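The Second Condition

The arm missed the box at the end of the third hour, and Innes Dalgleish wrote it down in the column for misses.

She had been at Sisthorpe since November. The lab was two rooms over a shoe repair shop, and the board stood on a dining table that Lutz Strobel had brought from his mother's house. He had varnished it himself and was touchy about coffee cups.

The question they were being paid to answer was a small one. If you teach an arm a task by moving it through the task by hand, does it matter whether the person moving it is good at the task? Vogler, who ran the grant from Girley and came down by train twice a year, thought it did. His proposal said that clean demonstrations made clean policies. Strobel thought so too. Innes had no opinion when she started, which was why she had been hired to keep the records.

They had 3,803 demonstrations. Of these, 2,237 were Strobel's. He was smooth and quick, and he went from the square to the box along nearly the same curve each time. The rest were hers. She overshot. She came in too low, stopped, backed up and came in again. In the first weeks she had asked whether hers should be thrown out, and Strobel had said no, they needed a bad condition to compare with.

"That's me, then," she said.

"It's a technical term," he said.

They trained one policy on his and one on hers, with the same number drawn from each so that the comparison would be fair. They called the program Honeo, after a lake Vogler had once fished. On the fixed trials, with the box where it had always been, his policy won easily. Strobel printed the chart and taped it to the door.

The second condition was the one with the box moved. Before each trial Innes shifted it to a square taken from a list, or turned it a little, and the arm had to drop the piece inside it all the same. She ran his policy in the morning and hers after lunch.

She kept one picture from that week in the notebook, with the box up the board near the sixth and seventh ranks and the arm reaching for the middle.
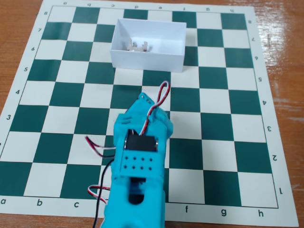 Results, second condition

Strobel read the numbers standing up. Then he sat down and read them again.

"You switched the labels," he said.

"I checked the labels."

"Then you switched them when you checked."

She gave him the notebook. He went through it page by page with a pencil. His policy went confidently along its curve to the place where the box had been and let go over bare board. When it was off by a little, it stayed off by a little. Hers wandered, stopped, backed up and came in again. It was slow and it was ugly to watch, and the piece usually ended up in the box.

"It learned to fix mistakes," Innes said. "Yours never saw any."

"I know what it did."

He had her run all of it again, with the order reversed and with him placing the box. He didn't talk while he did it. At one point a cable caught on the bracket and he unhooked it very gently, the way you would move hair out of a child's eyes, and restarted the trial. The numbers came out within a few points of the first set.

On March 21, 2020 they called Vogler. The building was closing, and they had been given until evening to take home whatever they needed. Vogler listened, and asked about the labels. Strobel said the labels had been checked.

"By whom?"

"By Dalgleish, and then by me."

There was a long pause on the line. Vogler asked if they could get a third demonstrator, one of middling skill, so that there would be a slope to show and not only two points. Strobel said there would be no one in the building. Vogler said to write up what they had and call it preliminary.

Afterward they packed. Strobel rolled up the board and put the arm in a carton with two towels around it. The table was too heavy to carry down without help, so it stayed. He took the chart off the door, looked at it, and put it in the carton as well.

"In the paper," Innes said, "what do we call my condition?"

He was taping the lid. He tore the tape with his teeth and pressed the end flat.

"What did you want to call it?"

"Not the bad one."

"Second demonstrator," he said. "I'll be the first. It's alphabetical by nothing." He picked up the carton. "Get the light, would you?"

She got the light and followed him down, carrying the notebook and the box.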